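About Us | Aitken Handling Lab

Who we are

Aitken is a small research group in Hilville working on how robots learn to handle soft things. Food is most of what we do: bread, buns, tortillas, sliced cheese, ripe fruit. We started as a side project between Rok Mladenović and Ulla Nieminen, who were both tired of seeing robot arms that could lift a gearbox and still ruin a sandwich. There are five of us now, with a second office in Rodport where the arm testing is done.

What we work on

Our method is called Plistico. It is a way of training a robot from demonstrations made by people with hand-held grippers. A person picks up the gripper, does an ordinary job with it, and a camera on the tool records what happens at the fingertips. No robot is needed while the recording is made. The same finger shape is later fitted to an arm, so what the model learned from the hand tool carries over without much translation.

The part we added is the way we treat the squeeze. Most training of this kind copies the width of the fingers at each moment. That works for a mug or a box. With a slice of bread the width alone tells you very little, because the bread gives way and the fingers keep closing. Plistico learns from the change in shape that the camera sees near the fingers, and uses it to decide when to stop closing and start lifting. 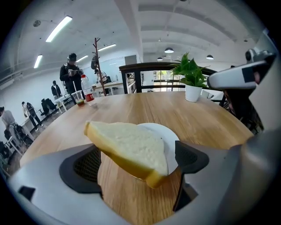

We collect on real tables in shared spaces, with people walking around and the light changing through the day. Early on we recorded everything in a closed room with a gray backdrop. The model trained on that data did well in the closed room and badly at lunch. Moving out of it helped more than any change we made to the network that year.

Where the results stand

The current model was trained on 3000 demonstrations. We then ran 765 test lifts on an arm in Rodport, using bread from bakeries that were not in the training set. It handled plain sandwich bread well. It was weaker on very fresh loaves and on end slices, where the crust covers one whole face and hides how soft the inside is.

We also tried training on a smaller set picked by hand, leaving out any recording where the person hesitated or had to grip again. We expected cleaner data to give a better model. It gave a worse one. The regrips seem to teach the robot what to do when the first grip is poor, so we now keep them in and label them.

Placing is still behind picking. A slice that is lifted cleanly can still land folded, and most of our time since February has gone into that.

People

Rok Mladenović runs the research and wrote most of the training code.
Ulla Nieminen designs the grippers and finger pads.
Osaze Balogun plans the recording sessions and trains new demonstrators.
Struan Rennie looks after the arms and the test bench in Rodport.
Jonatan Aasen works on data checking and labels. He is the one to write to if you want to use our recordings.

Working with us

We take on a few joint projects each year, mostly with kitchens and packing lines that have one awkward item they would like help with. Send us a short note on what the item is, how it is handled now and how often it gets damaged. Samples help - we would much sooner see the real thing than a spec sheet.

Students are welcome to visit the Hilville office on Thursday afternoons. Please write first so that one of us is free to show you the tools.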